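Notes for the open day talk, Skumstead, August

Slide 1. Thank everyone for coming. Sieglinde Stöcker will take questions after me, so hold them until then.

Slide 2. What you're seeing on the tour. At the first stop people handle packaged snacks with hand-held grippers. Try it yourself if you like. Take a few packages, any kind, and move them around the tablecloth. Grip at the sides and go easy on the squeeze.

Slide 3. Why snacks. Thin plastic is shiny, it crumples, and no two bags sit the same way. Boxes were easy for us. Wrappers took most of the spring.

Slide 4. Numbers. We set a target of 600 recordings for Petersen and ended up with 1044. Of those, 57 were thrown out. Don't read the whole table out loud.

Slide 5. Nosia is the software side. Emmanuel Rweyemamu runs that part, and his station is the last stop. Mention that it starts at 2:30 and seats fill up.

Pause here for water. Check the time. If we're running behind, skip slide 6 and go straight to the table. 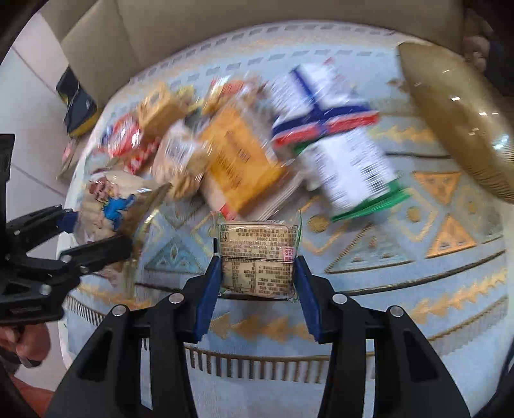 Then split into two groups. Group one goes with me, group two with Sieglinde, and we swap after fifteen minutes. Bravance visitors should keep their badges on.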